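The Womska Newsroom Kit: what's in it, what it costs, and who it suits

I ran a small weekly paper for longer than my knees would like, and when people ask me what a local newsroom needs to get an edition out, I always start with the layout desk. Reporters can write on anything. I once filed a school board story from a laundromat on a phone with a cracked screen! But somebody still has to pour the copy into pages, chase the late ads, and get the whole thing to the printer by 9 p.m., and that's where small papers lose their evenings.

So that's what I built Womska for. It's a page planning and copy desk package for weeklies and small dailies, and it's the only thing I sell. You get the software, a year of support from me and Kasun, and the setup work of moving your old templates over. If you have an editor who swears by a spreadsheet and a wall of sticky notes (I was that editor), you can keep the sticky notes.

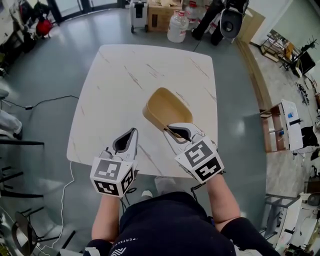 Tan scoop on the marble-pattern table

The kit comes in 2 sizes. Junari is the smaller one and it's meant for a weekly with one edition and one person doing pages. It handles the flat plan, the ad stack, story slots and jump lines, and it'll nag you about a missing photo credit until you fix it. Revach is the bigger one, for groups that share pages between titles. Say your farm page runs in three papers with a different banner on each. In Revach you make it once, and a correction in one goes to the others, with a warning first so you don't overwrite somebody's local headline. I added that warning after doing precisely that to a very patient colleague the week of the county fair.

What you pay

Junari is $400 a year. Revach is $700 a year for the first title and $100 for each extra title after that. Template moving is included in the first year for both. I don't charge per seat, so put the intern on it, put the sports stringer on it, put your publisher on it if you're feeling brave.

Kasun Navaratnam does most of the template work. Send him your last four editions as print PDFs, plus your fonts if you have the licenses for them, and he'll rebuild your front, your inside pages, your classifieds and your obituary page. Please tell him about the weird ones. Every paper has a weird one, like a tide table or a church listing that has to sit in the same corner forever or the phone rings. He'd much rather know early.

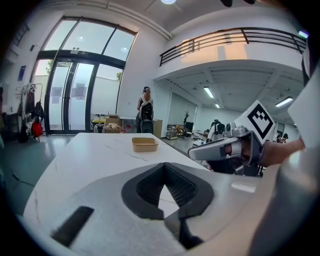
Back to the ad stack for a minute, as I get more email on that than on everything else put together. Yes, you can lock a position. Yes, you can book a run of dates and skip a week in the middle (car dealers love to do this). If an ad gets pulled late, the slot turns yellow on the flat plan and the story next to it shows how many lines you'd need to fill the hole. You can drop in a house ad from the filler folder with one click, and please do keep that folder stocked, you'll thank yourself on deadline.

Legal notices have their own tab. They're priced by the line, they print in the order you set, and each one can be saved as a proof page with the edition date on it for the affidavit. This was the part I dreaded building and it's now my favorite thing in the whole package.

What you'll need

A reasonably recent Mac or Windows machine and a decent internet connection. You can keep working if the connection drops, and the pages sync up when it comes back. Final pages go out as print-ready PDFs. We've set up profiles for the Sveinbjörnsson press line already, and if your printer uses something else, send me their spec sheet and I'll make you one at no charge.

What it won't do: it isn't a website system and it won't post to social media for you. You can export stories as clean text with the headline, byline and cutline in place, and most of our papers just paste that into whatever they use online.

Trying it out

There's a trial with a made-up paper already loaded in it, so you can wreck pages without a care. If you'd like a walkthrough, Friday is best for me, any time after 10 a.m. We're not taking on new setups in August, but trials and questions are fine all month. Write to me through the contact form and mention how many titles you have and which night you go to press.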